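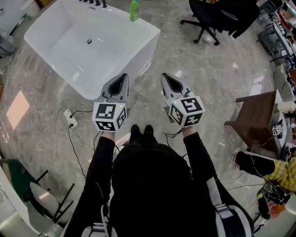
Vusumuzi Ngubane wrote in to say that the handling rules read as if every session took place on a clear bench, and asked which of them still hold when the operator is standing in a furnished room with cables on the floor. All of them do. The answers below have been rewritten with that in mind and replace the set issued with the first Futia handbook. They apply to hand-held gripper work at Drudden and Enville.

## Scope

**Do the rules cover hand-held grippers, or only powered arms?**

Both, but in separate parts. Part A is for arms. Part B is for any gripper carried by a person, including paired grippers with marker cubes. This page deals with Part B only.

**Does a short trial count as a session?**

Yes. A session begins when the first gripper is switched on and ends when both are back on their stands. Its length has no bearing on it.

**Who may sign off a room?**

Anyone on the current sign-off list, provided they are not operating in that session. Harpreet Turcotte keeps the list for Drudden and Darcy Lemieux keeps it for Enville.

## Cables and floor

**Where should power strips go?**

On a dry floor, with the switch reachable by the second person. In a room with a bath, basin or sink, the water supply is to be isolated at the valve before any strip is plugged in, and the isolation is entered on the room sheet. A fixture which is not plumbed in is entered as "not connected". Leaving the line blank is not accepted.

**May cables cross the operator's walking line?**

Yes, if the task does not require the operator to step over them. Where it does, the cable is re-routed or taped flat. Coiled slack goes behind the operator.

**How much slack should be left at the wrist?**

Enough for full reach with both arms forward, plus 140 mm. Check it with the arms crossed as well. Cable damage found at the connector is reported even if the gripper still works.

**Is a second person always needed?**

For paired grippers, yes. The second person may sit, may handle equipment between takes and may stop a take at any time. They do not pass objects to the operator during a take unless the task sheet says so.

## Markers

**When is a marker cube withdrawn?**

When any printed face is scratched, lifted, stained or creased. Do not ink over a damaged square. A cube that has been dropped is checked for play in the mount before further use.

**Can we swap cubes between left and right?**

No. Cubes are registered to a side. If they have been swapped by mistake, the takes are kept but flagged, and the register number of each cube is written in the notes field.

**Do spare cubes have to be put away?**

Clause 7 used to say so. The present wording allows a spare or fixed cube in the room if its number is on the room sheet. Clifford Simard has asked for the old wording back, and the request is open.

## Objects and grip

**What is the limit on object weight?**

There is no single figure. The limit for each gripper is on its record card. An object without a weight on the task sheet is weighed before use.

**How should an object be held for a grip check?**

Hold it still, with the other gripper kept close enough to assist but not touching. Look for slip at the contact point and for marks on the object afterwards. A grip check is done once per object type, then again after any change of finger or pad.

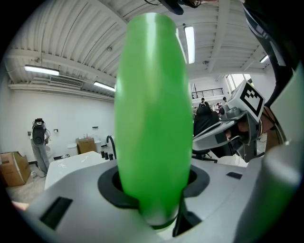
*Green object held upright in one gripper, with the second gripper to its right.*

**Must the ceiling lights be on?**

Lights stay as they were when the room was signed off. If daylight reaches the work area, write down the time of the first take and the last one.

**What about people in the background?**

Anyone who can be seen from the work area is told that recording is under way before it begins. This includes people on other levels of an open building. A notice at the door does not replace telling them. Anyone who declines is to be kept out of view, or the session is moved.

## Records

**How long are room sheets kept?**

For 17 months. Incident sheets are kept for as long as the recordings they refer to.

**We found takes with no room sheet. Can it be written afterwards?**

No. The review of July listed 165 takes in this position. They have been set aside under the Petrenko procedure and may be used for equipment checks only.

**Where do comments go?**

To Réjean Hiebert, giving the clause number. Comments received by 30th July will be considered for the next issue; later ones are carried over.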